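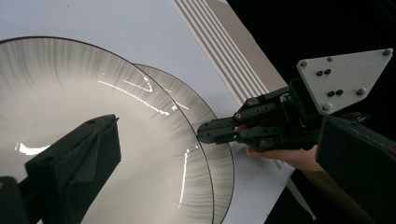 What does a learning system need from a person that it can't get from a simulator? Mostly the awkward parts, according to the group that runs collection at Skekari: the way a plate's rim slips, the second try, the small change of angle a wrist makes before anyone has decided to make it.

Home | Features | Interviews | Opinion | Archive | Contact

I went in expecting to be sold something, and for the first hour I was. Skekari rents the back half of a building in Narville and gathers examples of people doing household jobs with hand-held grippers. The recordings go to Zoltell, which trains a model on them. The model is meant to run a robot that can set and clear a table. I asked when. "We don't do dates," said the person who had been assigned to me, a lead who asked to go without a name, as did the others I spoke to.

The current task is plates. Pick one up, put it on another, take it off again, move it to the mat. An operator works a gripper by hand, and everything the gripper's camera sees is kept along with the position of the fingers. An accepted recording is called an episode. The target for this task is 800 of them.

Why 800? The lead paused for a while. "Tindall got a decent result with that many on cups, so we started there." Tindall was the previous project. Plates are wider and flatter than cups, and they're harder to get hold of when they lie on a table. I said so. "Sure," the lead said. "It might be too few. We'd rather find out at 800 than guess."

That sounded to me a lot like guessing.

The operators were more interesting on the subject. One, who came to the job from restaurant work, said the hardest thing to unlearn was speed. "In a kitchen you grab four plates and go. In this job you do one, and you do it like you mean it." Operators are told to avoid stopping halfway, since a pause gets copied too. They are also told to vary the starting position every time, and this rule is where my doubts began. People are bad at being random. Ask someone to put a plate anywhere on a table and it will land in the same few comfortable spots.

"We know," the lead said. "We see it in the plots." The fix, for now, is a printed sheet of starting positions that gets swapped after every 100 episodes. I asked whether anyone had measured if the sheet helped. It's on the list, I was told. 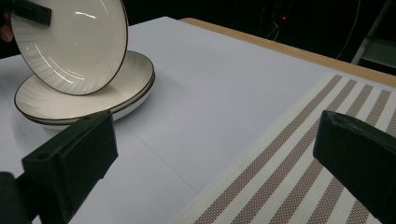 A second operator disagreed with nearly all of this, saying the starting spot hardly matters and that what the model lacks is trouble: plates that stick together, a grip that starts to go, a hand that has to back off and come in lower. Under the present rules an episode with a dropped grip is thrown out. "So it never sees anybody fix anything," the operator told me. "Then they wonder why it freezes."

I took that back to the lead, who didn't argue. Recoveries were kept in the early weeks, and reviewers couldn't agree on which ones were good. Two people would watch the same episode and score it differently. Throwing them all out made the numbers cleaner – and, I'd suggest, easier to put in a report. "That's a little unfair," the lead said, and then, after a moment, "It's partly fair."

There are seven operators and they work in five-minute blocks with a break between. The grippers are heavier than they look, and wrists get sore by midafternoon. Several people mentioned that episodes recorded late in the day are sloppier. They go in with the rest.

Can a model trained in one room on one set of dishes do anything in my kitchen? "Not this one," the lead said. "This one is to see if the method holds up." More homes and more dishes are planned for the fall, if Zoltell renews. I asked what result would convince Skekari that the method didn't hold up, and the answer wandered off into camera calibration. I asked again and was told that a number would be agreed on with Zoltell before testing starts. Testing starts in August.

We use cookies to remember your settings and to measure traffic on this site. By continuing to read, you accept our cookie policy. Accept | Manage settings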